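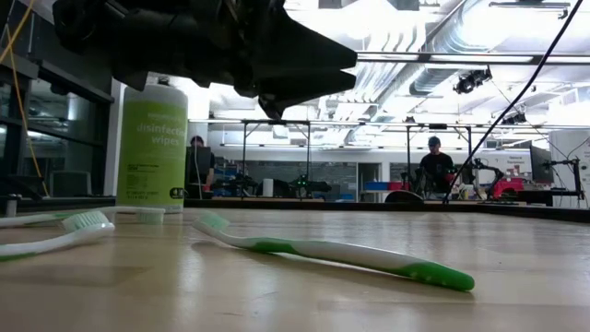
## 4. Toothbrushes and the bathroom shelf

Do this after section 3 (towels, bath mat) and before you put the shower caddy back. If the shelf is still wet from section 3, wait.

You need:

- disinfecting wipes, the canister kind
- a mug or tumbler for soaking
- dish soap, one drop
- old towel, folded in half
- masking tape and a pen
- the Wróbel wall rack with its two screws (bag B, small one)
- trash bag

**Note.** Wipes are for the shelf, the rack, the table and the outside of cups. Not for anything that goes in a mouth. Brushes get soap and water only. Teresa Adamczyk asked for this in bold last time so: **no wipes on bristles or handles.**

### 4.1 Clear and sort

1. Take everything off the shelf. Everything, incl. the soap dish and the thing behind the soap dish.
2. Lay the toothbrushes out on a table, side by side, room between the heads. Don't let heads touch each other.
3. Ask whose is whose. Green and white ones look alike from across a room, and the guest ones in the Isville house were all bought in the same pack.
4. Tape a small flag round the bottom of each handle. Initials. Keep the tape off the grip part, it leaves glue.
5. No owner? Trash bag.
6. Bristles bent outward, or older than three months: trash bag as well. Write it on the list so a new one gets bought.

> **Caution.** Never keep a brush "for cleaning grout" in the same cup as the others. If you want a grout brush, cut a notch in the handle and put it under the sink, section 7.

### 4.2 Wipe down

1. Open the canister. First time only: lift the lid right off, find the middle of the roll, twist the end to a point and feed it up through the slot. Put the lid back and press til it clicks.
2. Pull one wipe at an angle, then snap it sideways. Straight up gets you six.
3. Shelf first, back to front. Then the underside, where the drips go.
4. Leave the surface wet for as long as the label on your canister says. It varies by brand, read yours. Don't dry it off early with a towel.
5. Then rinse the shelf with plain water and let it air dry. Brush heads end up near it.
6. Close the lid. An open lid dries the whole roll out by the next visit.
7. Wipes in the trash. **Not the toilet**, whatever the pack says. See the June plumber bill for Pesstead, house file, page 40.

Gloves if your skin is touchy. Window open or fan on. Keep the canister away from kids, top cabinet when you're done.

### 4.3 Wash the brushes

1. Hot tap, hold each head under it, thumb over the bristles, bend them back and forth.
2. One drop of soap in the mug, fill with warm water, one brush at a time. Swish. Five minutes if there's paste caked round the neck.
3. Fresh water for the next brush. Yes, each one.
4. Rinse until there's no foam.
5. Shake into the sink, then lay on the folded towel, heads hanging past the edge of it so they don't sit on damp cloth.

**Note.** Electric heads: pull the head off first, rinse head and metal post seperately, dry the post. Charger base gets unplugged before you go near it with anything damp.

Not allowed: dishwasher, microwave, boiling water, bleach. Kenneth MacLeish tried the dishwasher, handles came out curved.

### 4.4 Fit the rack

Skip to 4.5 if the house already has one.

1. Hold the rack on the wall, left of the mirror, well away from the toilet. Check the cabinet door still opens.
2. Pencil mark through both holes. Level it by eye against the tile line, or use the level from the section 1 box.
3. Tile wall: tape over the marks, tile bit, slow, no hammer setting. Plaster: ordinary bit.
4. Wall plugs in. Tap flush.
5. Screws, hand tight, then a quarter turn. More than that cracks the plastic.
6. Wipe the dust off and rinse, same as the shelf.

Spare rack is part 781, spare screws and plugs are 724. Both from Brandberg, quote the part number, not "the toothbrush thing".

> **Caution.** Check for pipes before drilling. If there is a shut-off valve straight below your marks, move over.

### 4.5 Put back

1. Brushes in the rack, heads up, one slot apart if you've got the slots.
2. No caps on damp brushes. Caps are for travel.
3. Toothpaste on the shelf, standing on its lid. Wipe the neck of the tube first.
4. Peel the tape flags once everyone has seen which slot is theirs, or leave them on in shared houses. Teodora Softić leaves them on.
5. Canister back to the top cabinet. If the roll feels light, add to the list.

### If something's off

- **Wipe tears in the slot.** Lid off, re-feed from the middle. Don't dig with scissors.
- **Wipes dry.** Lid was open. Toss the roll, don't top it up with water.
- **Shelf sticky after drying.** Not rinsed. Go back to 4.2 step 5.
- **Rack wobbles.** Plug is spinning in the hole. Next size plug, same screw.
- **Brush smells of soap.** Rinse again, cold this time.

Weekly after that: 4.2 and the first step of 4.3. Full section every three months, with the brush change. Questions on the rack to Eugeniusz Wieczorek. Go on to section 5, shower caddy.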